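Pavirgate: comparação de mãos e controladores em simulação, bancada de cozinha

Leia-me do conjunto, versão 2

Resumo

O Pavirgate reúne episódios simulados de manipulação com dois braços sobre uma bancada de cozinha. Foi montado para comparar dois controladores, Inditen e Akanda, com as mesmas mãos de vários dedos e os mesmos objetos. A versão anterior usava garras paralelas e continua disponível no ramo antigo, sem manutenção.

O conjunto tem 1.693 episódios. Destes, 1.318 formam a partição de treino. O restante divide-se entre validação e teste; os 166 episódios de teste usam posições iniciais que não aparecem nas outras partições.

Conteúdo de cada episódio

Cada pasta contém o vídeo da câmera fixa, as posições e velocidades das juntas dos dois braços, os comandos enviados pelo controlador, a pose de cada objeto solto e um arquivo de texto com a instrução da tarefa. Os vídeos trazem faixas pretas em cima e embaixo. Elas fazem parte da imagem gravada e devem ser recortadas antes do treino, a menos que o seu modelo já tenha sido ajustado com elas.

As juntas estão em radianos e as poses em metros, no referencial da base do braço esquerdo. Os dedos seguem a ordem do arquivo de configuração, que não é a ordem anatômica — o polegar vem por último.

Tarefas

Pegar um alimento da tábua e colocá-lo na travessa.
Deslocar a travessa pelas alças, com as duas mãos.
Afastar a tábua sem derrubar o que está sobre ela.

A primeira tarefa é a mais numerosa e a única presente em todas as partições. A terceira foi acrescentada em abril e só existe para o controlador Akanda.

Controladores

O Inditen recebe alvos cartesianos para o punho e resolve os dedos por sinergias. O Akanda recebe ângulos de junta diretamente, dedos incluídos. Nos nossos testes, o Inditen aproxima o punho com mais suavidade e erra mais no fechamento. O Akanda fecha melhor sobre objetos baixos, mas oscila quando o braço está muito estendido. Não ajustamos ganhos por tarefa; quem quiser fazê-lo encontra os valores de partida no arquivo de configuração de cada controlador.

Os resultados não devem ser lidos como previsão de desempenho em hardware. O contato entre dedos e objetos é calculado com corpos rígidos, e um alimento não cede à pressão como cederia numa cozinha.

Problemas conhecidos

Em alguns episódios do Inditen, o primeiro quadro do vídeo está adiantado em relação ao registro das juntas. O script de leitura do Gruvar corrige isso na carga. Quem lê os arquivos por conta própria precisa aplicar o deslocamento gravado nos metadados.

A pose da travessa refere-se ao centro do fundo. Na versão anterior, referia-se à borda. Modelos treinados com os rótulos antigos precisam ser convertidos.

Manutenção e contato

Maëlle Simard cuida dos dados e das partições. Chun-hung Yau mantém os controladores e o script de leitura. Última revisão deste texto: 4 de fevereiro. Relatos de erro devem incluir o número do episódio e o nome do controlador.

Nota sobre a aproximação

O critério de sucesso da primeira tarefa não diz nada sobre a trajetória, e por isso registramos à parte a distância entre os dedos e o alimento antes do fechamento. Essa medida separa os dois controladores melhor do que a taxa de sucesso. Na tábua, a mão direita chega bem junto do alimento redondo e encobre parte da borda direita dele, enquanto a travessa está vazia e a mão esquerda paira sobre o mármore. Com a borda encoberta, um detector que dependa só da câmera fixa tende a deslocar o centro do objeto para a esquerda — convém usar a pose registrada como referência ao avaliar a percepção. 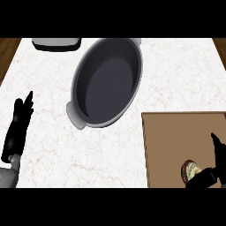
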